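Plornum (robot)

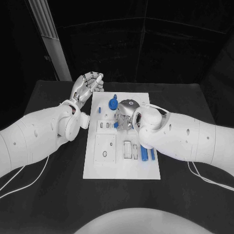

Olovley, 14/06/2019

Plornum is a two-armed assembly robot built in a shared workshop in Olovley by Marianna Kwiatkowski and Hortensia Giraldo. It is a one-off machine used to practice putting small parts together on a board. The name covers both the robot and the set of control programs written for it. It has never been sold, although the drawings for its mounts and task boards can be copied by other members of the workshop.

Background

Kwiatkowski had repaired sewing machines and small pumps before taking up robotics. Giraldo joined the workshop to use its lathe and became involved when the first shoulder mount needed to be turned again. An earlier project by the pair, Sistness, was a single arm clamped to a bench. It could pick up a peg and drop it into a hole but could not steady the part it was working on, and many attempts ended with the board sliding away. Sistness was taken apart over one winter, and its power supply and emergency stop were carried over to Plornum.

Design

The arms are white and come in from either side of a black tabletop. They do not carry the same tool. The left arm has a humanoid hand with jointed fingers and dark metallic knuckles. The right arm ends in a silver-grey gripper head, joined to the rest of the arm by a ring-shaped white joint. The builders first planned to fit two hands. They kept the gripper on the right after tests in which it set parts down more squarely than the hand did.

White cables run from the arms across the table. Routing them inside the arms was considered and put off, as the connectors still had to be unplugged often. Black curtains hang behind the work area.

The control programs run on a secondhand desktop computer. Each arm has its own motion program, and a third program decides which arm may enter the space over the board. In the first version both arms could be given the same space, and a collision in August of the previous year bent a bracket on the left side. The third program was added after that.

Task board

Work is done on a white board with slightly rounded corners, placed in the middle of the table. The parts laid out on it include blue cylinders of different thickness, a blue gear-like part with a short post, a small upright peg, and white plates with openings cut in them. One plate has three rectangular slots in a row. Another, larger and square, has an oval hole and a small round one. There is also a shiny metallic part, on which the right gripper presses down from above. The lower board has two rectangular slots of different widths.

The layout was drawn by Giraldo and is known in the workshop as the Borkowska board, after the street where the first one was cut. The slots were widened once. The first set was so tight that parts went in only when pushed by hand, and a file was used on the edges until a new board could be made.

Use

A normal session begins with the parts set out by hand and the arms raised clear of the board. The operator starts a single step, watches it, and approves the next one from the keyboard. Longer runs without approval are allowed only when a second member is present. By the spring the robot had made almost 2,000 recorded attempts at single steps, and the log is kept as a plain text file with a line for each attempt.

Insertion remains the least reliable step. The usual failure is a cylinder entering at a slant and jamming partway. Kwiatkowski changed the program so that the arm backs off and tries again at a slightly different angle, stopping for the operator after 12 tries. The left hand is used less than the right gripper, mostly for holding plates still.

Maintenance

The finger joints of the left hand are checked after every 500 attempts. The screws in the arm covers worked loose during the first months and are now set with thread locker. The table is wiped down before each session and the arms are returned to a marked starting position by hand if the power has been cut.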